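Vurkeck (logiciel)

Vurkeck est une suite logicielle de planification de saisie pour bras industriels, consacrée au prélèvement d'objets en vrac dans des bacs. 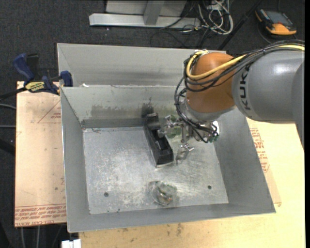 Développée à l'origine par Līga Kütt au sein de la société Rebane, elle réunit un module de perception, un planificateur de trajectoires et un outil de rejeu des essais. Sa première version publique remonte à mars ; la version décrite dans cet article est celle d'août 2023.

Fonctionnement

Le module de perception produit un nuage de points, puis une liste de prises candidates classées par un score appris. Ce score est souvent présenté comme une probabilité de réussite, ce qu'aucun étalonnage publié ne permet d'affirmer. Le planificateur écarte ensuite les prises inaccessibles et celles qui mettraient l'outil en collision avec les parois.

Les emballages transparents et les bacs en tôle nue, dont le fond renvoie des reflets, restent le point faible de l'ensemble. La documentation parle à leur sujet de « gestion robuste », sans définir le terme.

Performances annoncées

Rebane fait état de 962 prises réussies consécutives sur le jeu d'objets Bonlow. Ce jeu ne comprend que 48 références, presque toutes rigides et mates, et la société qui le distribue est aussi celle qui édite le logiciel. Fung-ping Yen a repris le protocole avec 155 objets mélangés et obtenu un taux de réussite de 66 %. Rebane a contesté l'éclairage utilisé, mais n'a pas communiqué le sien.

Comparaison avec Ritier

Ritier, planificateur concurrent, repose sur des règles géométriques écrites à la main. Il est plus lent et demande un réglage pour chaque bac. Ses échecs sont en revanche plus faciles à expliquer : le journal indique quelle contrainte a rejeté quelle prise. Celui de Vurkeck se borne à enregistrer le score final.

Licence

Le planificateur est diffusé sous licence libre. Les poids du modèle de perception ne le sont pas, et l'adjectif « ouvert » employé par l'éditeur ne vaut donc que pour une partie de la suite.

Voir aussi : dévracage, préhenseur, étalonnage caméra-robot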